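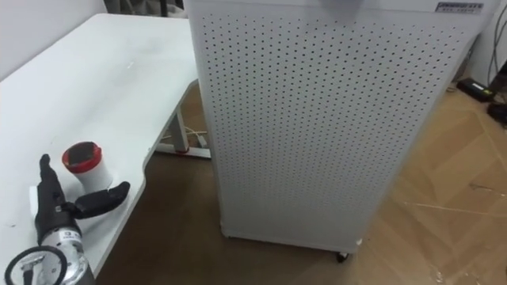
A white desk with a curved front edge, and a tall air purifier beside it.

About Kirus

Kirus supplies and looks after office furniture for small firms and colleges. We started in 2081 square feet of rented space at Orar Yard and are still there, with the showroom at the front and the workshop behind it.

Most of our work is desks. We sell them new and we take used ones back, clean them, check the legs and fixings, and sell them on at a lower price. White tops are what customers ask for most. They show smudges and small marks sooner than darker ones, so every white desk goes out with a cloth and a care sheet.

We also stock air purifiers, lamps and storage under the Lopes name. Filters can be ordered by post or picked up at the counter.

Delivery is free within 11 miles. Our fitters put the desk together, level the feet and take the packaging away. Please have cables off the floor before they arrive.

Last year we delivered 1035 desks, and 984 old ones came back to us for repair or parts. The showroom closes for stocktaking in the first week of November.

Last updated: 2025-10-08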